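Open Day at Flarnness

Bus was late so I ran the last bit. Doors at ten, it was ten twenty. Lanyard, sticker, a biscuit nobody had asked me about. Eighty people in a hall built for fewer, all coats and elbows.

"You're the sister," said Sumathi Fernandes. Not a question.

"I'm the sister."

She had my arm already. Past the Burketti stand, past the kids, past a man explaining torque to a pillar. Ilir was at the back table in his good shirt. Ilir Đorđević, who at home cannot fold a towel. He'd been teaching the thing to fold since November.

"2,848 tries," he said. No hello. "Me holding it. Squeeze, lift, let go. Then it learns from that."

"And the big one does it by itself?"

"Flutula does. Sometimes."

He put the hand gripper in my hands. Heavier than I thought. Two gray fingers, brass in the joints, and the rubber on the right one all chewed up, flaps of it.

"Is that meant to be like that?"

"No. Don't pull it."

I didn't pull it. I wanted to tho.

Somebody rang a bell, a real one, and Sumathi got up on a box. Thank you for coming, proud of the team, twenty minutes then lunch. Ilir wasn't listening. He was watching my thumb.

"Slower. It closes before you think it does."

I closed it. Opened it. Gray cloth hung there in big loose folds and I went in low, the way he does with the cat, and then I stopped. Fingers open. Couldn't say why. All morning people had been grabbing at it.

"Go on," he said.

"Does it remember this one?"

"It remembers all of them."

"Even if I do it badly?"

He thought about that. Behind us the bell agian, somebody's kid had found it.

"Mine were bad," he said. "First few hundred. Mum's shirts, in the kitchen. You were asleep."

I hadn't known that. I held still a second longer, then I squeezed.

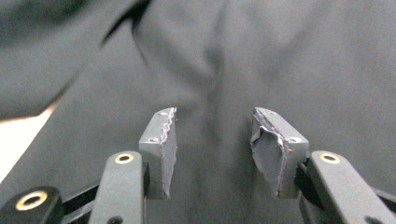
Before the squeeze.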